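Table setters wanted for our supper room at Arkbridge

4/27/23

Hello! I run the supper room upstairs at Arkbridge, and I'm after a few more people to lay tables, clear them again and keep the crockery in some kind of order. It's part-time, mostly evenings, with the odd Saturday lunch when a group books the whole place. If you like a nicely laid table and don't mind being on your feet, please read on, as I think you might enjoy it here.

A bit about us first. We serve noodles, broths, rice dishes and a lot of small pickled things. The room seats 88 when it's full, which it usually is on a Friday, and everyone eats at plain wooden tables with no cloths. I love a bare table, but it does mean that every smear and every wonky spoon shows. So the laying matters to me more than it probably should, and I'd sooner have someone who takes their time in the first week than someone who flings it all down and hopes for the best.

You don't need restaurant experience. One of the best people I've had here came straight from a shoe shop. What I do need is someone who can learn where things go and then put them there over and over again without getting cross. Chopsticks get sorted into matching pairs, bowls go on the saucers they belong with, and spoons get checked for water marks before they go anywhere near a customer. We own 500 pairs of chopsticks (I know!) and the dark ones and the light ones must never end up in the same drawer. You'd be surprised how strongly I feel about that drawer.
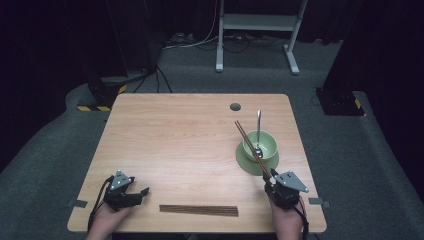
A normal evening starts at half past four. You'd wipe down the tables, bring up the bowls from the Danko cupboard (it's the big one on the landing, and it has been called that since before my time) and lay up for the first sitting. We eat together at quarter past five, whatever the kitchen has made, and doors open at six. After that it's a mix of clearing, resetting and carrying things to people who are pleased to see them. The second sitting is at eight. We're normally swept and locked up by half past ten, a little later on Fridays.

There are stairs, I should say. The dishwasher is on the ground floor and the room is on the first, so the crates have to be carried up and down. They aren't enormous but a crate of bowls is a proper weight, and if that would be a problem for you do get in touch anyway – there's plenty of polishing, pairing and folding that stays upstairs, and I'm happy to split the jobs differently.

What you'd get from us: shifts of up to six hours, paid weekly, with tips shared equally between the kitchen and the floor. Supper every shift. An apron, which we wash. Rotas come out a fortnight ahead and I do my best not to change them. If you need the same night off every week for choir or football or whatever it is, tell me at the start and it's yours.

What I'd like from you: turn up on time, have clean hands, be kind to people who have never used chopsticks and are feeling a bit shy about it. We put a spoon out for everybody so no one has to ask. You need to be 18 or over for the evening shifts as we have a licence. If you've worked with crockery before, at home or in a shop or in a church hall, mention it, I'd like to hear about it.

I'm looking for people who can start in the next few weeks and stay through to the end of August at least, when we do our long-table suppers in the yard at Zenard. Those are great fun but they're hard work, and I'd rather you had a couple of months of ordinary evenings behind you by then. Students are very welcome, and so are people who retired ages ago and miss having somewhere to be.

To apply, just drop a note in at the Flanier bakery counter downstairs, or come up and find me before opening on any day except Monday. I don't need a CV. A few lines about yourself, which evenings you can do and how to reach you is enough. If it sounds like a fit I'll invite you for a paid trial shift, where you'll lay a few tables with me, stay for supper and see whether you like us. I'll let you know either way within a couple of days.

Trial shifts begin next week, and I'm keeping the notice up until all the places are filled. Do come and say hello!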